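Forums > Around the House > Kitchens and Built-Ins
Filed under: shelving, small kitchens, finishes

Open shelf at the end of the cabinets, yes or no?

marttia_rusville
So we're redoing the kitchen in our place in Rusville and my wife and I have hit a wall, and not the kind you tile. The run of cabinets stops short of the doorway and leaves a gap. I want to put an open shelf there for the coffee stuff and a few cookbooks. She wants a narrow closed cabinet because she says I will pile junk on any flat thing in this house (fair, I'm sorry to say).

The cabinet quote from Trillon came in at $1269 for the one narrow unit, installed. A shelf I could do myself over a couple of evenings. I'm decent with a router, less decent with doors and hinges. Talk me into it or out of it?
Martti Aaltonen

pinecone_deb
Out of it! We had open shelves for 6 years. Everything up there gets that sticky kitchen dust, you know the kind, grease plus lint, and you end up washing clean mugs before you use them. I cried happy tears when ours came down. Your wife is a wise woman.

hutapea_w
Going to disagree with Deb, with love. It depends so much on how close it is to the stove. Ours is clear across the room and I wipe it down maybe twice a month. Martti, how far is your gap from the range?

marttia_rusville
Other end of the kitchen, almost 12 feet. The sink is closer, but there's a window in between.

hutapea_w
Oh then you're fine. Build the shelf. 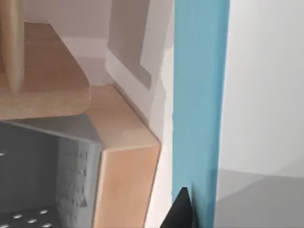 The thing I'd spend my time on is the corner, way more than brackets or stain. I put our first one in with a square corner right by the doorway and I caught my hip on it every single morning, and then the dog started taking the turn too fast. The second time I rounded the corner over nice and smooth like the one in the render I put up there, and I went with a thick slab in that same honey color too. A thin board with a rounded corner looks kind of like a cafeteria tray to me, so go thicker than you think you need. Trace a paint can for the curve, cut it rough with a jigsaw, then sand, sand, sand.
Wahyudi

gus_on_the_hill
Paint can is too small a curve IMO. Use a dinner plate.

hutapea_w
A dinner plate eats up half your shelf, Gus! Maybe if it's a really deep one.

gus_on_the_hill
Mine is deep. I keep the stand mixer on it. Also what finish are you using? If you say plain mineral oil I'm logging off.

hutapea_w
Hardwax oil, the Flimuveo one in the satin. Two thin coats, light sanding between. I've heard all the arguments for poly and it's tougher, sure, but the first time you scratch it you're stripping the whole board. With the oil I can rub a bit more into the bad spot and go eat lunch.

pinecone_deb
I'll give you this, poly goes yellow on you. Ours looked like old teeth by the end. I still say closed cabinet. What about one shelf and one small cabinet under it? Then he gets his coffee corner and she gets a door to shut on the rest of it.

marttia_rusville
Deb, I read that out loud at dinner and got a "who is this woman, I like her." So the compromise might be happening. I priced a stock base cabinet and it's $419 without a top, so that plus a slab still comes in way under the Trillon quote.

Wahyudi, did you run yours into the wall or leave a gap at the back? My wall is wavy as heck.

hutapea_w
Scribe it. Push the board up, run a pencil along the wall with a washer, and plane down to the line. Don't caulk a big gap, it cracks by the next winter and you'll see it every time you make coffee.

gus_on_the_hill
I caulked mine. Looks fine.

pinecone_deb
Gus, we've seen the pictures of your kitchen.

gus_on_the_hill
Rude. Accurate about the backsplash though.

marttia_rusville
OK, going with the small cabinet and a shelf over it, rounded corner, bigger than a paint can and smaller than a dinner plate. I have a pie tin that's about right. Wood gets here in May and I'll post how the scribing goes. If you know a trick for keeping the pencil from wandering on old plaster, please tell me before then.

Contact the moderators | Copyright the forum and its members | Back to top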